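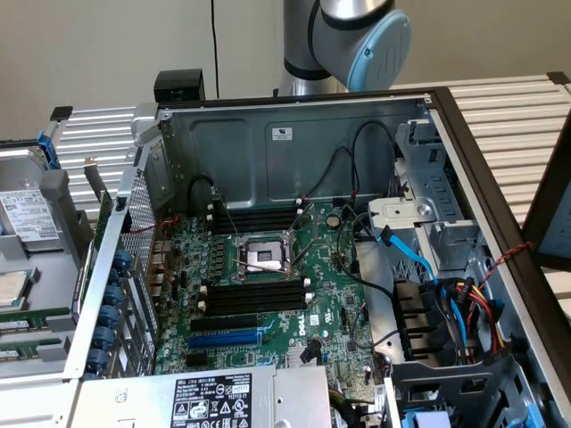 A Dell server tower on its side, with the CPU socket empty and the retention frame in place.

Second life for the office tower

Small firms tend to replace servers on a fixed cycle, and the old machine goes under a desk until somebody needs the space. Hikley, a refurbishing workshop on the Nalness estate, took in 1051 of them in the year to December. Most were towers of the single-socket type, which are simple to strip and still sell.

Work starts with the case flat on the bench and the side panel off. The processor comes out first. With the lever released and the frame lifted, the chip is raised vertically by its edges and put straight into a tray. The frame is then closed again over the empty socket, as a bent contact usually means a new board.

Memory follows. The latches at each end of a slot are pressed outwards together and the module rises by itself. Modules are tested separately and matched by part number, never by capacity alone. Coin cells are replaced as routine.

Cabling takes longer than expected. SATA leads and power looms are often routed behind the drive cage, and pulling on the wires loosens the crimps. Connectors are released by the housing. Blue plastic on a Dell chassis generally marks a part meant to be moved by hand, such as a slot retainer or a drive latch.

Power supplies are load-tested for 38 minutes and are not opened. Units that fail go to Pekimell for metal recovery.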